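Section 4. First Pick Test with the Vesska Starter Kit

These notes go with the Vasseur quick-start sheet in the box. We wrote them at Clustcombe after running the kit ourselves, and they depart from the sheet wherever the sheet promised more than we got. Finish Section 3 (mounting and power) before you begin.

4.1 Before you start

1. Check that both camera feeds come up in the Hadia control app. If only one appears, restart the app. Replugging the cable, as the sheet suggests, did nothing for us.

2. Set finger force to 14. The factory setting is 19, described as "safe for all household items." We would not take that on trust with anything soft.

3. Lay out your objects and leave room between them for the open fingers. The sheet claims the kit handles clutter. It may, but find that out after the first test.

CAUTION: Keep your hands off the table once the arm is enabled. The soft-stop feature slows the arm. It does not replace the stop button.

4.2 Running the pick

4. Choose Single Pick from the menu and select a target on the overhead feed.

5. Press Start, keep one hand near the stop button, and watch the wrist feed during the approach.

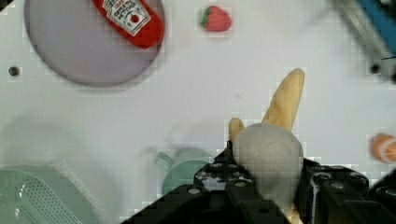
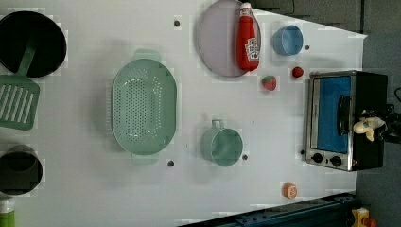
6. Do not accept the app's "Grasp OK" message until you have looked at the wrist feed yourself. The message means that the fingers met resistance, and they can meet it from the wrong object. Look for the target between both fingers, then look at what lies right behind it. In the wrist view the gray ball is in the grip with the toy banana directly behind it, a crowded spot where we would want a second look before any lift. If you can't tell which object is held, press Release and go back to step 4.

7. Press Lift. Wait for the arm to stop before you choose a drop point.

8. Repeat the pick 10 times with the same object and write down every miss. The app's own success rate leaves out attempts you cancel, so it will flatter the kit.

NOTE: Round objects and handled objects need separate runs. A good score with a ball says little about a mug lying on its side, where the approach angle matters a great deal more.

4.3 If the pick fails

Fingers close beside the object: redo the camera alignment in Section 3. The "auto-correct" option is slow, and we saw no gain from it.

Object slips during the lift: raise the force one step at a time. Stop at 19, even though the slider goes higher.

App freezes at "Planning": wait up to 10 seconds, then cancel. Longer waits never got us a plan.

4.4 Is the add-on worth it?

The app will offer the Vesska Plus grasp package for $2900 after your first failed pick. Hold off. Most of our early misses went away with better alignment and wider spacing - both free. If you still want it, ask the seller for a trial using your own objects, and keep your miss log from step 8 to compare.

Go on to Section 5 when you have a full set of 10 logged.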